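# About the Modville School of Food and Wine

Cillian Mac Carthaigh started teaching people to taste in the back of a cheese shop in Modville, with one long table and a borrowed set of glasses. The cheese shop is gone now but the table is still with us, and so is Cillian, who teaches the first class of every course himself and still gets excited about a good plain butter.

We are a small school for people who love to eat and want to know more about it. Some of our students cook for a living. Most don't! We get nurses, bus drivers, retired couples, and a steady stream of people who were given a class as a birthday present and then signed up for the full course.
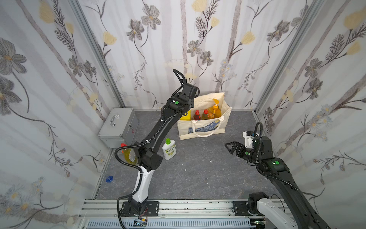

Our full course runs for 19 weeks and covers bread, dairy, oils, vinegar, cured meats, and finally wine, which we save for last on purpose. By then your nose has had some practice and you'll be amazed at what you pick up. We like flowers on the walls too, the gray and pale-yellow kind with ferny sprigs between them, and anyone who has sat in our upstairs dining room through a long vinegar evening will know how welcome a bit of garden can be. Bring a sweater for the cellar weeks.

## Where we go

Every August we take a group out to Wovovthorpe, where the Moynihan family grows grapes on a slope that faces the river. We walk the rows in the morning, eat a very long lunch, and taste in the barn until the light goes. Last year it rained the entire time and people still talk about the soup. 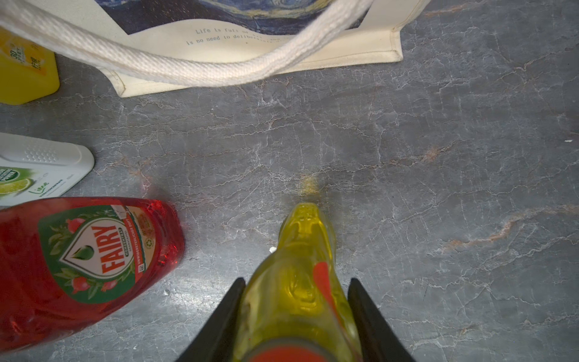

Do I need to know anything about wine before I join?

Beginners are very welcome, and about half of each class has never read a wine label with any care. We start with smell and taste and leave the maps and grape names for later.

## The library and the kitchen

Over 3000 cookbooks and wine books live on our second floor, many of them left to us by former students. You can borrow up to 3 at a time, and please do - they are meant to get splashed. 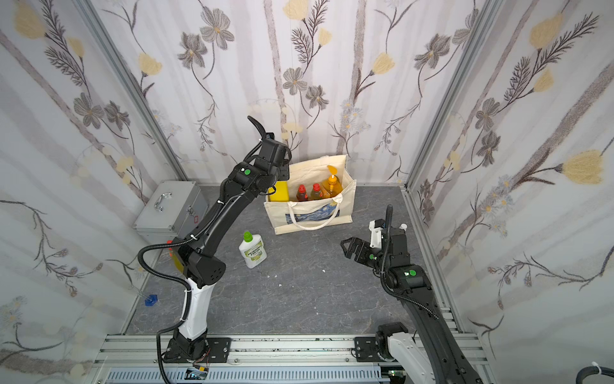 The kitchen is open to students after class, and a lot of the real learning happens there. Somebody opens a jar, somebody else has an opinion about it, and suddenly it's ten at night. Come with a tote bag, the cream canvas sort with a painting of a swirling blue night sky on the front if you have one, because you will go home with leftovers. We also keep a shelf of Prellov, the sharp little pickle we make each fall from Cillian's grandmother's recipe, and every student gets a jar at the end of the course.

Around the corner is the small tasting room, which seats 12 and can be booked by former students for family dinners.

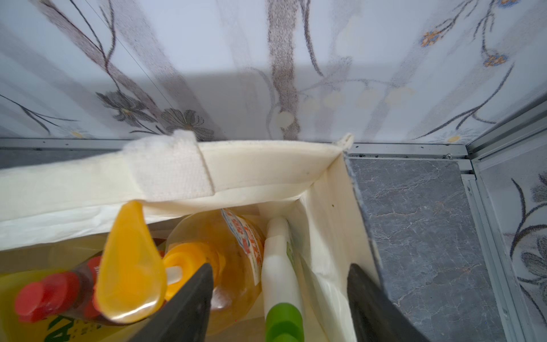 ## Come and see us

More than anything, we'd love to meet you. Visitors can sit in on any bread class for free, and the next open evening is 29th July. Ring the bell on the side door and come straight up the stairs - the front one sticks.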